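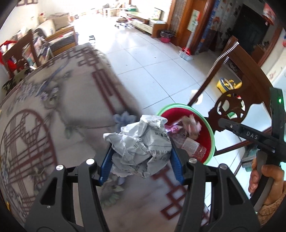
Como separar o lixo de casa sem perder o domingo

Comece por aceitar que o lixo não se separa no dia da recolha, às sete da manhã, de chinelos. Separa-se no momento em que sai da mão.

1. Arranje dois baldes. O meu da cozinha é um Welow de 18 litros, comprado com a convicção de quem ia mudar de vida.

2. Papel limpo vai para o papel. Guardanapos e lenços usados vão para o indiferenciado, por muito que nos custe — e a mim custou uma discussão com o condomínio.

3. Espalme as caixas de cartão. Uma caixa de cereais inteira ocupa o lugar de seis e continua lá dentro com ar de proprietária.
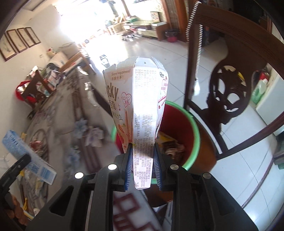

4. Tire o saco interior antes de deitar fora o cartão. Se for de plástico ou metalizado, segue para as embalagens.

5. Garrafas: escorra, esmague, volte a pôr a tampa. Lavar com detergente é zelo a mais.

6. Em caso de dúvida, veja as regras do seu município. As do meu têm 264 páginas e não falam de rolhas.

Atualizado em 9/6/26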